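Household Battery Storage and Disposal: A Revised Statement of Practice

Posted Saturday, October 26, 2024
Filed under: Home Administration

Readers of this journal will recall that an earlier entry set out how batteries are bought, kept and discarded in this household. Several of those arrangements have since changed. The present entry replaces the earlier one in full, and readers who printed the old version are asked to set it aside.

The need for a revision became plain last December, when the kitchen drawer in which all cells had been kept was cleared out. It held new cells, used cells, coin cells without packaging, a nine-volt battery lying against a set of keys, and two chargers for equipment the household no longer owns. The nine-volt battery was the matter of greatest concern. Both of its terminals sit on the same face, and contact with a metal object can join them. Such a battery can become hot enough to start a fire in paper or lint, and the drawer contained a good deal of both.

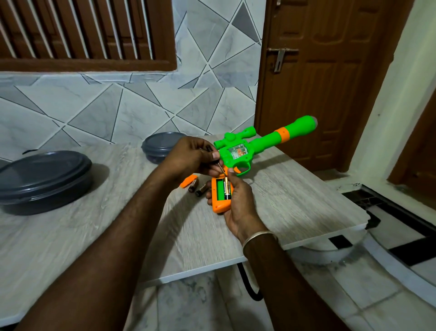

Obsa Admasu
Author and Editor, The Nigatu Street Household Journal

The first change concerns the place of storage. All new cells are now kept in the hall closet, on the second shelf, in a lidded plastic case of the Fleretti make. The case was chosen for its separate slots, which hold each cell apart from its neighbors. It cost $11 and has given no cause for complaint, although the lid is stiff and the slots for the larger sizes are shallow. The case is kept at ordinary room temperature. The former practice of keeping cells in the refrigerator has been ended. Moisture can form on a cold cell when it is brought into a warm room, and modern alkaline cells keep well on a shelf for years.

The second change concerns coin cells. These are no longer placed in the case with the others. A coin cell that is swallowed can cause severe injury within hours, and the household receives young visitors on most weekends. Coin cells are therefore kept in their original packaging, in a locked box on the top shelf, and the key is held elsewhere. When a coin cell is removed from a device, it is wrapped in clear tape on both sides before it is put down anywhere at all. Anyone who believes that a child may have swallowed one should seek emergency care at once and should not wait for symptoms.

The third change concerns the purchase of cells. In former years this household bought the largest pack on offer, on the theory that the price per cell was lower. The price was indeed lower. A pack of 100 was bought in this way, and a fair part of it passed its printed date in the drawer. Purchases are now limited to what is likely to be used before the following winter. The usual brand is Prilent, bought at the hardware counter at Saltura, where the stock appears to turn over quickly. The author has no connection with either business.

Several readers wrote to ask about rechargeable cells. These have been adopted here for the bicycle lights, the bathroom scale and the wireless keyboard, all of which consume cells at a steady rate. They have not been adopted for smoke alarms, where the instructions of the manufacturer should be followed, or for the emergency flashlight, which may sit untouched for a long period. The charger stands on the tile counter beside the back door, away from curtains, and is unplugged when the household retires for the night. Alkaline cells must never be placed in it. A label to that effect has been fixed to the charger, and later a second label, in larger letters.
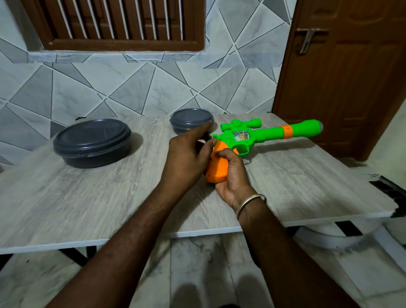 May old and new cells be used together in the same device?

They should be kept apart. When cells of different ages share a device, the weaker one is drained too far and is more likely to leak. All of the cells should be replaced at one time, with cells of the same brand and type.

Leakage has been a recurring subject in correspondence, and the practice here is as follows. Gloves and eye protection are worn. The leaking cell is lifted out and placed in a plastic bag. The white deposit left by an alkaline cell may be loosened with a cotton swab dampened with a little white vinegar, after which the contacts are wiped with a barely damp cloth and left to dry fully with the compartment open. A pencil eraser will often remove what remains. If the metal has turned green or has been eaten through, the device is generally beyond simple repair. A kitchen radio was lost in this manner last year. Its cells had been left in place through two seasons of disuse, contrary to the standing advice of this journal, and the responsibility rests with the author.

As a result, any device that will be put away for more than a month is now emptied before storage. The removed cells are returned to the case if they are still good. A strip of masking tape on the device states the size and number required, a small courtesy that has saved a surprising amount of prying at covers.

On disposal, the rules differ from place to place, and readers should consult their own local authority. In many areas, ordinary alkaline cells may lawfully go out with the household trash. Rechargeable and lithium cells should not, as they can ignite when crushed in a collection truck. This household sends all types to the drop-off bin near the entrance of the public library. Until the trip is made, used cells are kept in a glass jar in the garage, with tape over the terminals of every nine-volt, lithium and coin cell. The jar is taken in when it is half full. It was formerly taken in when full, and was then too heavy to carry comfortably along with returned books.

One matter remains unsettled. The household owns a battery tester with a small needle, and its readings do not agree with those of the digital meter in the garage. A cell marked as good by one is sometimes marked as weak by the other. Until the difference has been explained, the digital meter is treated as correct, and the needle tester is used only for sorting the contents of the jar. Correspondence on this point may be sent to the usual address. Letters concerning car batteries will be held for a separate entry.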